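Ellberg Compartment Box, Smoke Gray

Item 2356
Sold by Drurnside – workshop and bench storage

The Ellberg is a small parts organizer for screws, washers, bushings, beads, fuses and anything else that tends to roll off a bench. The base is split by thin clear partitions, so each size of part gets its own place. The plastic is a translucent smoky gray. You can tell which compartments are running low without opening the box.

The lid is hinged at the back and folds down flat behind the base. Leave enough room on the bench for this, as the open box takes up nearly twice the depth of the closed one. Snap latches on the front wall hold the lid shut. Press each latch until it clicks before you pick the box up. 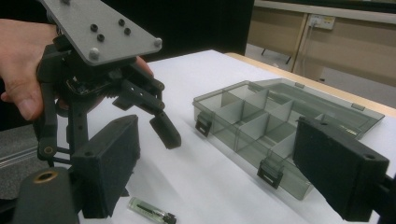 Ellberg box with the lid folded back, on a white tabletop.

Use and care

Wash by hand in lukewarm water with a little dish soap and let it dry with the lid open. Do not use acetone or brake cleaner – both will cloud the plastic. The box is not meant for liquids, and very fine powder can work its way past the lid.

Boxes can be stacked when closed. For drawers and wall racks, see the Lavstead range.

Ordering

Sold singly or in cartons of 100. Orders of 1000 or more are shipped by pallet from our Gavrilă warehouse, and delivery dates are confirmed by email. Replacement latches are sold separately in pairs. Give the item number when you order them, as latches from the older box will not fit.

Customers who bought the older box before January can still get lids for it while stock lasts.

Questions about carton orders go to Rodica Grecu in the sales office. Please include your delivery address and the number of boxes you need.

Page updated July 16, 2021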